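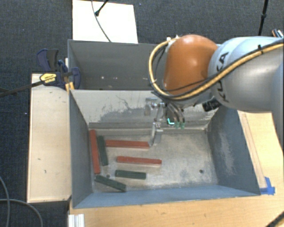 Nenotska Workshop
Bin cell maintenance meeting
Minutes, November

Present: cell lead, maintenance technician, controls engineer, gripper design, stores, safety representative (items 1 to 4 only)
Apologies: production planning
Start: 14.10

1. Minutes of the October meeting
Accepted with one correction. Under item 5 the spare hose was recorded as delivered. It had been ordered only. It has now arrived and is on the shelf with the other cell spares.

2. Matters arising
2.1 The cell log is now kept at the cell and copied to the shared folder at the end of each shift. Two shifts in the period were not copied. The pages exist on paper and will be scanned.
2.2 Roltix have replied about the gripper finger. A replacement finger can be supplied to the present drawing. They ask for the revision letter to be stated on the order, as two revisions are in circulation. Gripper design confirmed that the fitted finger is revision C.
Action: stores.

3. Hose and cables on the arm
3.1 Maintenance reported on the yellow hose. The run is unchanged: over the grey link, under the orange housing and up the side in a loop, with the black cables alongside and ties holding it. The outer surface was checked by hand along its full length with the arm locked off. No cuts found. Light polishing was noted where the hose passes under the housing.
3.2 Controls asked whether the loop could be shortened. Maintenance advised against it. With the wrist turned fully for a pick close to the left wall of the bin, there is little slack left at the white fitting. A shorter loop would put a side load on the fitting.
3.3 Agreed to leave the loop as it is. Ties to be replaced at each service, tails trimmed flush, and no tie to be pulled tight enough to mark the hose. The hose itself will be changed if the polishing goes through to a different colour or after 1,000 hours from fitting, whichever comes first. The hour reading at fitting was 591.
Action: maintenance.

4. Bins and clamping
4.1 The bar clamp at the join of the two bins was found slack at the start of one shift. The log shows the near bin had been lifted out the evening before for sweeping. The pick check was not repeated afterwards.
4.2 Agreed procedure after any bin movement:
Stop the cell and lock off.
Set the near bin against the wooden strip on its right side.
Bring the far bin up to it and fit the clamp with the jaw over the rim.
Push each bin by hand at the corners. If either moves, refit the clamp.
Run the empty-bin check at 200 mm/s with one person at the stop button.
Enter the result in the log.
4.3 The blue tape at the front right corner is a quick visual guide only. It is not to be used as a datum. Controls will add a line to this effect on the set-up sheet.
Action: controls.
4.4 Safety asked for the cables on the carpet to the left of the bench to be routed away from the standing position. Maintenance will fit a cover strip – one is in stock.
Action: maintenance, before the next run.
The safety representative left at 14.45.

5. Gripper finger contact
5.1 The finger has touched the bin floor 3 times in the period, each time on a block lying flat. No damage to the jointed section was found. The tip has a small burr, which was stoned off.
5.2 Controls considers the floor height to be the cause. The taught height was taken in one place, and the floor has worn unevenly. It will be taught again at four corners and the centre, and the lowest approach limited to the highest of the five readings plus clearance.
5.3 Gripper design would prefer a softer tip. Discussion followed on whether a soft tip would still get in beside a block that is close to its neighbour. No agreement reached. Wei have a trial tip which could be borrowed. To be brought back once the new heights are in use.
Action: controls (heights), gripper design (trial tip).

6. Test load
The mixed load of three red and three dark green blocks remains the standard check after a service. It is to be tipped in loosely, with some blocks against the wall. Placing blocks by hand in tidy rows does not count as a check. Any missed pick is logged by colour, and by whether the block was standing off the wall or lying against it.

7. Bin surface
Paint is worn on the walls and floor of the near bin. Ima were asked for a price for repainting both bins in matt grey. Cell lead noted that fresh paint may change how the vision settings behave and that a repeat of the lighting set-up should be allowed for. Held over until the price is in.

8. Any other business
8.1 Grease for the wrist joint is down to one cartridge. Stores to reorder.
8.2 The clamp screw is to be wiped and lightly oiled monthly. Added to the service sheet.

Next meeting: December, 14.00, same room. Closed at 15.20.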